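Waste Sorting in Shared Student Housing: Final Report

Environmental Studies project, submitted August 4, 2025

1. Background

Rokum is a student residence on the east side of Drelora. Each floor has one shared kitchen, and the building pays for two kinds of pickup: general waste and mixed recycling. The housing office told us that the recycling was often refused by the hauler, Culell, when it had too much food or liquid in it. Refused loads go out as general waste and the building is charged for a second trip.

Our question was simple. Does the place where a bin stands change what people put in it? Earlier class projects looked at posters and emails, and we wanted to leave those alone and only move bins.

2. Method

We worked on two floors during June. On the third floor the kitchen bins stayed where they were, with general waste under the sink and recycling in the hallway. On the fourth floor we put both bins side by side next to the kitchen door. No signs were added on either floor.
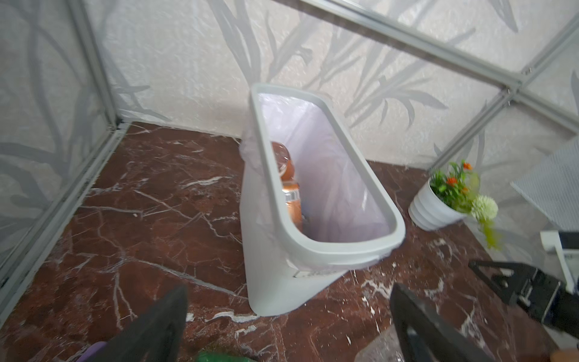
Bags were collected every morning before the cleaners came and taken to the loading area, where we opened them on a tarp. We wore gloves and used a kitchen scale for anything that could not be counted as a single item. An item was marked as misplaced if it was in the wrong bin according to the list on the Culell website. Bottles with liquid still in them were marked as misplaced even when they were in recycling, as the hauler does not take them.

3. Results

We logged 588 items on the third floor and 541 on the fourth. The totals are close enough that we compared the floors directly. The third floor had more bottles and cans in general waste, mainly on weekends. On the fourth floor these mostly went into recycling, but we also found more food scraps there – mostly coffee grounds and fruit peel.
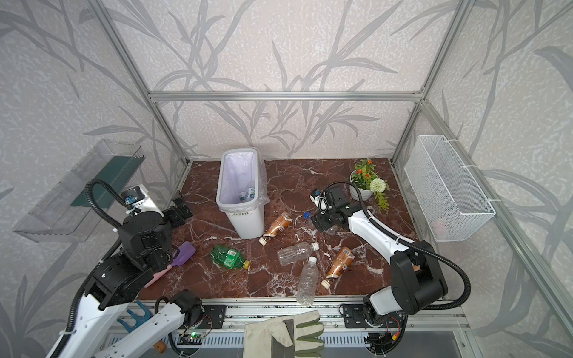

Paper towels were the hardest item on both floors. Residents seem to think of them as paper, and the hauler's list says general waste. We left them out of the bottle and can comparison and reported them in their own table in the appendix.

4. Problems

The fourth floor lost its general waste bin for two days when it was moved to the Estrella lounge for a party. We dropped those days from both floors. Several residents also moved out in the middle of June, so the people on each floor were not the same from start to finish.

5. Recommendations

Keep the bins together, but use a lid with a round opening on the recycling one. A repeat in the fall should cover at least four floors and start after move-in week.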